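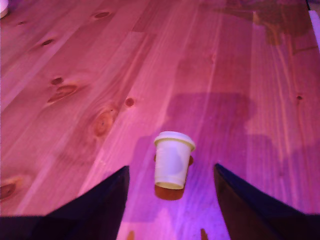
Surfaces and Light, Unit 2: Pine Tabletops
Timport Evening School, Room 444
Instructor: Sipho Pretorius
Revised 10 August 2020

Reading the boards

Most of what you need to know about a pine tabletop can be learned by looking at it for a few minutes before you touch it with a tool. Start with the direction of the planks. Then look at the grain lines inside each plank and see whether they stay parallel to the edges or wander. Lines that run long and straight usually mean the board was cut with the trunk's own direction. Lines that bend sharply are most often bending around a knot.

A knot is the base of a branch that the trunk grew around. If the branch was alive, its fibers are joined to the wood around it and the knot is called tight, or intergrown. If the branch was dead, the trunk grew past it without joining, and you get a loose knot, often with a dark ring of bark. Loose knots can shrink and fall out. Tight ones rarely do, but they are harder than the wood around them and take stain differently.

The shape of a knot tells you how the saw met the branch. A cut straight across gives a round or oval knot. A cut along the branch gives a long one, sometimes called a spike knot. You will often find both on the same table.

For the survey sheet, draw the outline of the table and mark each knot in its place. Write T for tight, L for loose and ? where you can't tell. Please use the question mark. Last July several sheets came back with every knot marked T, including two that could be moved with a fingernail.

Color under colored light

The color you see depends on the wood, the finish and the light falling on it. Bare pine reflects a good deal of yellow and red and less blue. Under a lamp near 2000 K it looks orange. Under a pink or magenta lamp it goes rosy or violet, and the yellow that we normally use to judge the age of the finish is very hard to read.

Light is also seldom even across a whole table. One end may sit closer to the lamp, or pick up color thrown back from a wall. Compare the two ends before you write down a single color for the top. 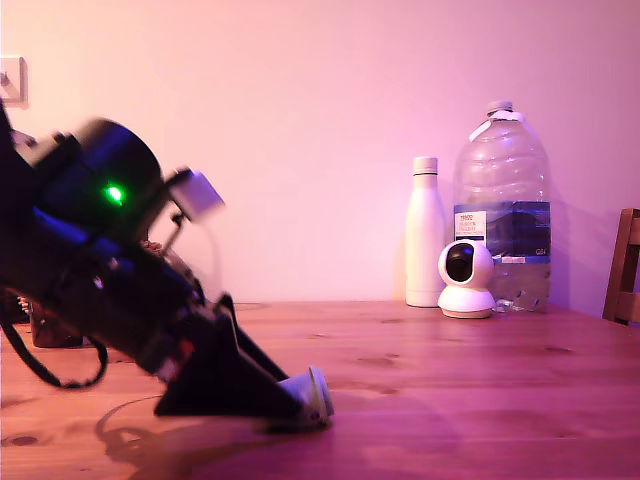
Long grain lines and scattered knots in a tabletop. The wood looks pinker toward the right.

Things that stand on the table change the reading too. A white object is useful, as we know more or less what color it ought to be. A paper cup with a white lid works well. If the lid looks lilac, the light is adding that, and it is adding it to the boards as well. Black objects help much less, though a shiny black surface can show you a bluish or purple edge where the colored light is coming in.

Shadows need care. A shadow from one lamp may be filled in by another lamp of a different color, so the wood inside it can look browner or more orange than the wood beside it. Students have recorded shadows as stains before. Move the object and look again. A stain stays where it is.

Exercise

Work in pairs.

Survey the top under the white room lights first. Mark plank joints, knots and any damage.
Switch to the colored lamp and survey it again on a new sheet, without looking at the first.
Put something white on the boards and note its color in the margin.
Lay the sheets side by side and circle everything that appears on only one of them.

Small pale knots are the ones that usually go missing on the second sheet. The large dark ones show up in almost any light – they are too different from the wood around them to hide.

Sanding and finish

We will not be sanding the classroom tables. On your own sample board, begin with 100 grit and go with the grain. Slow down at the knots. The soft wood wears away faster than the knot does, and if you press hard with your fingertips you will leave the knot standing up as a bump. Use a flat block. Wipe off the dust and look across the surface with a lamp held low to one side, where scratches running across the grain will show.

Resin can bleed out of knots for years, especially near a heater. Seal them before any light-colored paint. Under a clear finish, a thin coat of shellac over the knots is enough for this course.

Bring to the next class

Both survey sheets, with names on them
Your sample board, sanded on one face only
A soft pencil – ballpoint dents pine

Sheets without names go in the tray by the door of Room 444.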